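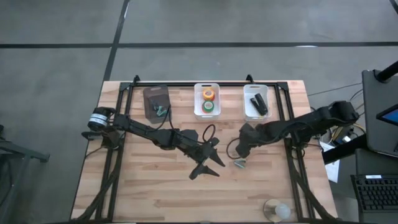
August, a little after the second coffee. Nonano, my planner, my pride, my dependent, has decided that the shortest way to a small clip is by way of the ceiling.

I spent the morning on the joint limits file. Somebody at Wirncombe (me, in June) had typed the elbow limit for the left arm in degrees, and every other number in the file is in radians. The planner read it, believed it, and has been treating the elbow as a joint of boundless freedom ever since. What kept us safe all summer was a clamp in the low-level controller that I had called "temporary" in a comment. I have taken the word out of the comment.

With the limit fixed, the detours got shorter. They did not get sensible. I ran 1000 plans in simulation over lunch, same start, same goal, new seed each time, and 80 of them still went up and over as if there were a wall in the way. Plotted on top of one another they look like a fountain. I saved the plot as a PNG and named it fountain, so that I will never find it again. 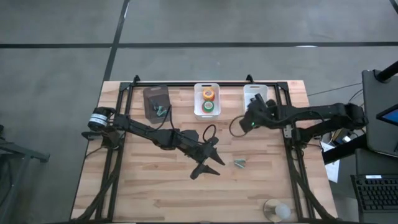

Wirncombe bench diary
Kept by the person who wrote the planner

Back to the real table. Two arms, three bins along the back, one teal clip out on the wood. The segmentation is happy with the clip as long as the jaws are open and out of the way. Once a finger gets between it and the light, the confidence drops and the mask slides off onto the butcher block, where it finds a dark strip of wood and settles in. I can hardly blame it. The wood has more stripes than a deck chair.

I think I know where the invisible wall comes from, though. The collision map keeps a point for 20 seconds after the last time it was seen, a number I picked back when the table never changed. So an arm that moves away leaves its own ghost behind, and the next plan politely walks around it. The simulated runs load a saved map from the real bench, ghosts included, and that would explain my fountain. I cut the time down to 2 seconds and the left arm's plan came out nearly straight. I stared at it for a while, looking for the catch.

The catch is the right arm. With the short memory, anything hidden behind its wrist gets forgotten too, and part of a bin counts as "anything." Nonano promptly offered me a path through the rim.
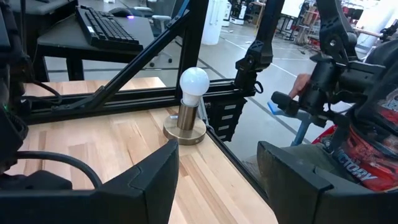
So the fixed stuff needs to live in its own layer that never expires, and only the arms and the small parts get the short memory. I wrote that down as if it were my idea. It's on page one of the Song manual, in bold, under the heading about static scenes. I have owned the Song manual for two years and have used it mainly to raise a monitor.

Wrote the layer split before dinner. It compiles, and the viewer now draws the static part in gray and the forgettable part in orange, a color scheme I'll regret when I get to the orange tape. Haven't merged it. The replay tool still writes both layers into one log, and I'd like to be able to tell them apart at the exact moment something goes wrong.

Nilcombe wants the new build by the end of the month. I wrote back "looking good" – true of the viewer, at least.

For tomorrow: split the log, rerun the same seeds, check the other limits file for degrees. Give the monitor something else to stand on.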